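From: Pascual Maldonado
To: kelto-users
Subject: Re: Right gripper not releasing after a stop

Rochelle Holloway wrote:
> We had the right gripper stay shut after someone hit the stop button
> in the middle of a run. It would not open from the controller until
> we cycled the power. Has anyone else had this? We are on the April
> firmware.

Yes, same firmware here. I got it 3 times in 20 runs with the picture frame task, always on the right arm. The left one has let go every time.

In our case the stop clears and the arm comes back, but the gripper still holds its last closing command. If you then send the arm home it takes the frame with it. We bent an easel stand that way and I had a hand closer to it than I should have.

Until there is a fix we do this:

1. After a stop, leave the arms where they are. Do not send home.
2. Lower the grip force to 14 before clearing the stop.
3. Send open, and wait for the position reading to change.
4. If it doesn't change, power off and free the part by hand.

Daichi has the logs and will post them tonight. Could you say whether yours was also holding something thin?

Pascual
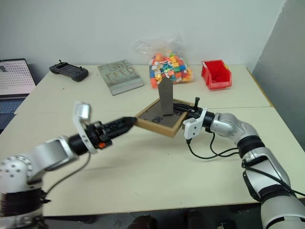

Frame task, right gripper closed on the frame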